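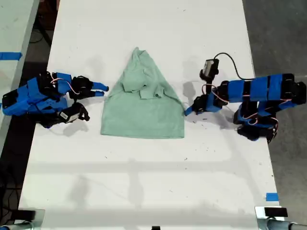 The owner of Nillen Laundry would prefer not to have her name in the paper. Everyone in Tostancombe knows it already, she says, and the ones who don't will only ring up and ask about their doonas.

She has run the service-wash counter on Terkine Street for 19 years, which by her own estimate makes her the best-informed woman in town and the least able to do anything with the information. We meet at the back of the shop in the mid-morning lull, between the people who drop off on the way to work and the people who forgot to. There is a kettle, two mismatched chairs and a radio tuned just off the station. She takes the better chair.

"People think they're handing over washing," she says. "They're handing over the last fortnight. I know who's joined a gym. I know who's stopped going to the gym, too, and I generally know before they've told the gym."

She won't give examples, and then gives several, all of them about people who have moved away. There was the man who brought in the same white business shirts every week until one week they came in with grass stains, and the week after that there were no business shirts at all, just shorts. She never asked. A year later he came in with business shirts again and they agreed, without either of them saying so, to talk about the cricket.

The shop wasn't the plan. She had been doing the books for a furniture importer, and the laundry came up for lease when its previous owner retired to somewhere with less steam. Her family thought she was mad. Her mother, who had ironed other people's sheets as a girl, thought she was something worse than mad and said so over Christmas lunch. "She came around," the owner says. "She came around in the sense that she started bringing me her curtains."

What surprised her in the early days was the machines. She had assumed a washing machine was a washing machine. The big one by the wall is a Ruotsalainen, bought second-hand from a motel, and it has opinions. It will not do a hot cycle straight after a cold one. It stops during the final spin if the door of the dryer beside it is slammed. She has had three repairers out to it over the years, and the best of them told her to stop slamming the dryer.

"So I stopped slamming the dryer," she says. "Sixty dollars, he charged me for that. Good bloke."

The question she gets most often at parties is about stains, and she has learned to answer it with another drink in her hand. Red wine is overrated as a disaster. So is grass. The one that makes her sit down is sunscreen, because it goes on invisible, comes up orange after a hot wash and then gets blamed on her. Every January she tapes a notice to the counter about it. Every February she has the argument anyway. Last summer a customer had the argument while leaning on the notice.

And pockets. She'd like to talk about pockets. A single tissue in a dark load will take her most of an afternoon with a lint roller, and she has long suspected that some households put them there on purpose. Lip balm is worse. A crayon is worse than that. She has found house keys, a mouthguard, a love letter ("not a very good one") and a whole boiled egg, still in its shell and quite unharmed, which she put in a sandwich bag and stapled to the docket. The customer took it back without a word.

I ask about folding, as I have a personal interest, being a person whose T-shirts live in a heap. She looks at me with something like pity.

"T-shirts are where people come unstuck," she says. "The bottom half behaves. Anyone can get a hem straight. It's up at the shoulders that it all goes to porridge, and then they panic and roll it."

Her own method is face down, sleeves in, bottom up to meet the collar, then over once more. She shows me with a tea towel, which has no sleeves, so a fair amount is left to the imagination. She doesn't believe in the upright filing style of folding that came through a few years back and had half the town asking for their singlets to be stood on end. She did it for three customers for a month, at no extra charge. All of them went back to stacks. One went back to the heap, and she respects that one the most.

Fitted sheets she refuses to discuss. "There's a way. I know the way. I'm not putting it in print, it's half my business."

Business is steady, if never exactly roaring. The caravan park sends its linen over in summer, the football club sends its jumpers in winter, and in between she lives on doonas and the newly separated, who arrive with everything in one bag and no idea what temperature they own. She's gentle with those. She writes the wash settings on the back of the docket and doesn't say anything when they come back the next week with a pink towel.

The football jumpers come in inside out and go back the right way round, a service she has never once been thanked for. Two seasons ago she sent them back inside out as an experiment. There was a phone call within the hour.

She's been asked about pick-up and delivery, and about an app. A young fellow came in with a laptop and a slide show and told her customers wanted to be able to follow their washing in real time. She pointed at the front-loaders, which have windows. He had a cup of tea and left his card, and a week later he was back with a sleeping bag.

"It had been camping and then it had been in the boot," she says. "I'd say since Easter."

Would she sell? She thinks about this for long enough that the radio gets through most of a song. The lease has a while to run yet, and her knees have views on the concrete floor. Somebody asked last winter, a couple from the coast who wanted to put in a coffee machine and call the place something with an ampersand in it. She was tempted until they asked her to throw in the regulars' special instructions, which she keeps in an exercise book under the till. It has entries like "no softener, ex-husband" and "starch but don't tell him".

"I said the book stays with me. They said what's a laundry without the book, and I said, well."

The bell on the front door goes. A man is standing at the counter holding a doona in front of him with both arms, so that all we can see of him is his shoes. She greets him by name, asks after the dog, and sniffs.

"On the bed again, was he," she says, and reaches for the docket book.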